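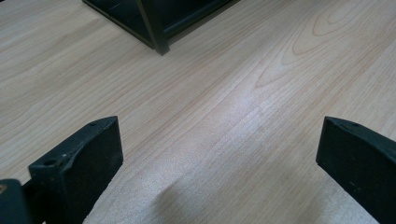 *Tabletop, light wood grain.*

# Fokbridge Ballot Transfer Case

The Fokbridge is a locking case for moving paper ballots from the polling place to the count. Fomalex sells it to town and county election offices. It holds 1,165 standard letter-size ballots, laid flat, and closes with a keyed latch and two seal points.

**Price:** $87 each, lid and two keys included. Seals are sold separately.

## What goes in it

Most offices use one case per precinct for voted ballots. Spoiled and provisional ballots should go in their own envelopes, and the lid pocket is sized for those. If your state requires a separate container for provisionals, order a second case in the other color. Cases come in gray or blue.

The document window on the lid takes a half-sheet chain-of-custody form. Slide it in before the seals go on – the window can't be opened once the case is sealed.
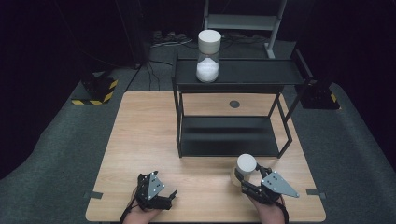 Primaries need more planning than a general election, with a separate ballot style for each party on the ticket. We suggest a divider set for any precinct that keeps the styles apart after close. Set up the closing table before the polls close, with forms and seals in reach. A small two-tier rack like the black one on this table gives you a raised shelf for the forms and open space underneath. The dividers drop into slots molded in the case wall and need no tools.

## Seals

The seal points fit any pull-tight numbered seal up to 4 mm wide. Wire seals also fit. Write both numbers on the custody form and have two poll workers sign next to them. A case that arrives with a number that doesn't match the form should be handled under your local rules before it is opened.

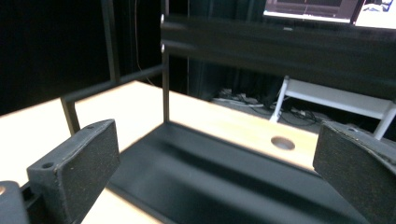

Keys are cut in pairs. An office can have all its cases keyed alike at no charge, as long as we know when the order is placed. Rekeying later costs $11 per case.

## Ordering

Orders for the spring primaries close on 11th February. Orders for the November general should reach us by October. Purchase orders are accepted from any public office.

Damian Riedl handles quotes and Siiri Rautiainen handles keys and replacement latches. Both are at the Brinham office.

Replacement parts: lid window, latch, divider set, carry handle. The handle from the older Lambrakis case does not fit.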